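Dastgate Kitchen Practice Suite
Product overview, setup and notes on what to expect

Can a machine make your toast yet? We get asked this at every open day, and the answer from our side of the bench is: sometimes, and more often than it could last May! The Dastgate suite is a set of simulated kitchens where you can put a robot arm to work on small, everyday chores and find out where it does well and where it gets stuck. You can run the same chore 300 times overnight and not one plate gets broken.

The suite started as something we made for ourselves. We wanted a kitchen that felt like a kitchen, with cabinets in the way and things left out on the counter, and most of what we could find was a bare table with a few colored blocks on it. Blocks are fine for a first week. Dinner is harder.

What is in the suite

The base package, called Hellon, has 7 kitchens and 30 chores. Every chore comes in three levels. At the first level the objects start in the same place each time. At the second they move a little between runs. At the third they move a lot, extra items turn up on the counter, and the instruction is worded the way a person would say it ("can you get that oven open for me" and so on). The third level is where the fun is.

Chores are grouped by the kind of motion they ask for:

Doors and drawers: open, close, leave halfway
Knobs and buttons: turn to a mark, press and release
Pick and place: counter to board, board to oven, oven to counter
Tidying: put back, line up, clear a space

The toaster oven counter is the one we send new users to first. It is small enough to learn in an afternoon and it has a bit of everything: a door with a long handle, three knobs to turn, a garlic bulb on a cutting board, and cabinets hanging over the back.

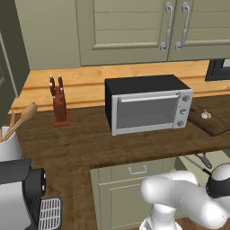

Bought the base package for our repair shop classes and the oven door chore alone kept the group busy for two evenings. We had the arm opening it most of the time at level one. Level three, nowhere close, but wow, it's good to watch it get better. My one gripe is that I'd love a messier counter. Mine at home has mail on it. -- Flindetby

Fair point, and mail is on our list! Flat things are hard. An arm that can lift a bulb of garlic may have real trouble with an envelope, a thin packet or a sheet of foil, and we want those in the suite for exactly that reason. For now the level three settings let you add your own objects and choose how many turn up per run.

How close are the machines, then? From our own test runs, doors with a bar handle are going well. Picking up a single object with space on all sides is going very well. Knobs are so-so: the arm gets to the right one and then turns it too far, or lets go too early. Anything in two steps (open the door, then put something in) drops off quickly, and chores with three steps or more are still rare wins that get everybody in the office out of their chairs.

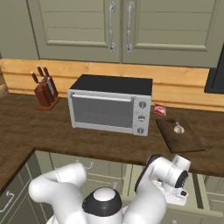
A lot of the trouble is reach. Counters are built for people, who can lean, step sideways and duck under a cabinet door, and an arm on a fixed base can't do any of that. It has to plan its way past its own elbow. We spent a long time on base positions for this reason, and each kitchen has several to choose from. Try moving the base before you change anything else. It has saved us days of work.

Camera views can be changed too. Each chore can be recorded from more than one place in the room, and a view that looks fine to you may hide the one handle that matters once the arm swings across -- so it pays to check before a long run.

Add-ons

Yen is our shop-floor pack, with a packing bench, a parts shelf and a sorting station. It uses the same three levels and the same controls, so anything you set up in a kitchen carries over. Shop-floor chores are more regular than kitchen ones and the arms tend to do better at them. We think the kitchens teach you more.

What you need

A desktop computer with a recent graphics card
A wired connection for the first download
A game controller, if you want to drive the arm by hand (recommended, and very enjoyable)

Schools and repair clubs can ask for the classroom license, which covers 30 seats and includes the teaching notes. Updates to the base package are free for as long as you use it.

Page last updated Monday, March 31, 2025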